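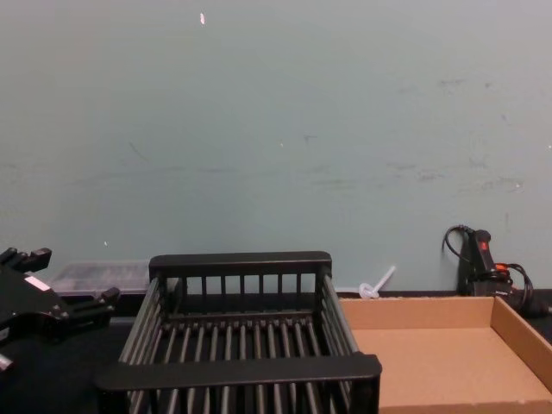

FOR IMMEDIATE RELEASE

Brellbridge Tenants' Alliance Questions Savings Claims Behind "Smart" Water Billing

Group asks city to hold off on October vote until the numbers can be checked

BRELLBRIDGE – The Brellbridge Tenants' Alliance today called on the city council to postpone its October vote on a plan that would let landlords move renters from flat-rate water charges to individual billing run by Poler, a private metering company. The Alliance says the case for the plan rests on one short trial, and that the trial doesn't show what the city has been told it shows.

Under the plan, owners of buildings with more than 12 units could install Poler meters and pass the full cost of water, sewer and "account services" to each household. Supporters say renters who pay for what they use will use less, and that most of them will pay less too. The Alliance would like to see that worked out on paper by somebody who isn't selling meters.

"We keep hearing that people will save money," said Nana Addo, chair of the Alliance. "Which people? We asked that in the spring and got a brochure. We asked again in the summer and got the same brochure with a new cover."

The trial took place at Kyei Court, a complex of 381 apartments on the east side of Brellbridge. According to the summary handed to council members, "typical household savings" came to $70 a year. The summary doesn't say how a typical household was picked. It also leaves out the monthly account fee, which the company lists separately and which tenants at Kyei Court began paying in the second month of the trial.

Lawal Dauda has lived at Kyei Court for nine years and shares a two-bedroom apartment with his wife, his mother and three children. He kept every bill.

"There are six of us, so we cook a lot and we wash up a lot," Dauda said. "I'm told I should run the tap less. I'd like whoever wrote that to come and do our dishes on a Sunday. We did cut back. We fill a basin now, we don't rinse under the tap, the kids take shorter showers. The bill still went up, and a good part of it was the fee, which doesn't care how long anybody showers."

The Alliance is not opposed to metering as such. Its members include renters who live alone and who may well be overpaying under flat rates. What it objects to is a permanent change, affecting thousands of homes, on the strength of a trial that lasted 2 months and had no comparison building.

Manju Dhillon, a retired utility accountant who reviewed the summary for the Alliance without pay, said the length of the trial alone should have raised questions.

"Water use goes up and down with the weather, school breaks and who happens to be away," Dhillon said. "If you start counting at the end of a hot summer and stop in the fall, you'll find people used less water. They would have used less water if you'd installed a doorbell."

Dhillon also pointed to leaks. Older buildings lose water through worn toilet flappers and dripping valves that belong to the landlord. With flat-rate charges, a landlord who ignores a leak pays for it eventually. With individual billing, the tenant does, and has to prove where the water went to get any of it back. The draft ordinance gives tenants 10 days to dispute a bill and gives landlords no deadline at all for making the repair.

Supporters have pointed to the nearby city of Wuruvthorpe, which adopted a similar plan, as proof that the idea works. The Alliance contacted renters' advocates there and came away less impressed. Cillian Egan, who runs a housing advice desk in Wuruvthorpe, said his office has handled 690 water billing complaints under the new system.

"I can't tell you the plan failed, and I wouldn't trust anyone who tells you it succeeded," Egan said. "The city never published before-and-after bills. What I can tell you is that water used to be a small part of our work and now it's most of my mornings."

The Alliance is asking the council to take the following steps before any vote:

Publish the full Kyei Court data, with names removed, including all fees charged to tenants.

Run a second trial of at least one full year, with a similar unmetered building alongside it.

Require landlords to inspect for and fix leaks before a meter is switched on, and to cover any water lost to leaks afterward.

Put a limit on account fees in the ordinance itself. The current draft leaves the amount to a contract between the landlord and the company.

A written request for the trial data was sent to the city's utilities office last month. The office replied that the material is under review. It didn't say who is reviewing it or when the review will end.

"If the savings are real, the full data will show it, and we'll say so in public," Addo said. "So far we've been asked to take it on faith, and we already do that with the elevator."

The Alliance will hold an open meeting for renters at 6:30 p.m. on the evening before the council vote, in the lower hall of the Brellbridge library. Renters are encouraged to bring recent water bills. Copies can be made on site and personal details will be blacked out. Interpretation and child care are available on request.

About the Brellbridge Tenants' Alliance

The Brellbridge Tenants' Alliance is a member-funded group of renters working on housing costs, repairs and lease terms in the city. It takes no money from landlords, utilities or billing companies.

Media contact: Nana Essien, Brellbridge Tenants' Alliance. Interviews with Kyei Court tenants can be arranged through the press desk.

###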